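Ranger le bureau à la pince : faut-il louer le kit Pleretti ?

La promesse de Hollton tient en une phrase : deux pinces à main, des patins bleus, et le fouillis de stylos retourne dans son pot sans qu'on y touche. La location coûte 16 euros par jour, caution de 200 euros en plus. Pour des crayons.

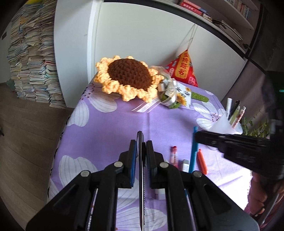
Premier conseil, débarrassez la table avant de commencer. Marqueurs, gomme, décorations, tout ce qui traîne gêne les bras, et une nappe glisse si on appuie. La notice n'en dit pas un mot. Prenez les stylos par le milieu, jamais par le capuchon.

Mansa Odoi, qui tient le rayon location, m'assure qu'on s'y fait en 10 minutes. J'en doute. Et l'argument du « geste que le robot apprendra ensuite » me laisse froid tant que le module automatique reste annoncé pour janvier.
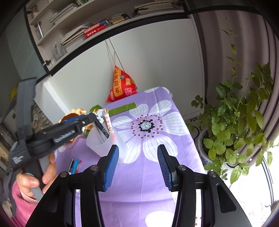 Côté pot, choisissez-le lourd et large. Un gobelet en plastique se renverse au premier contact, lestez-le avec quelques billes. Essuyez les patins au chiffon sec après usage, l'encre s'y met vite.

Le lot complet est à 722 euros. À ce prix, je garde mes doigts et j'achète un deuxième pot.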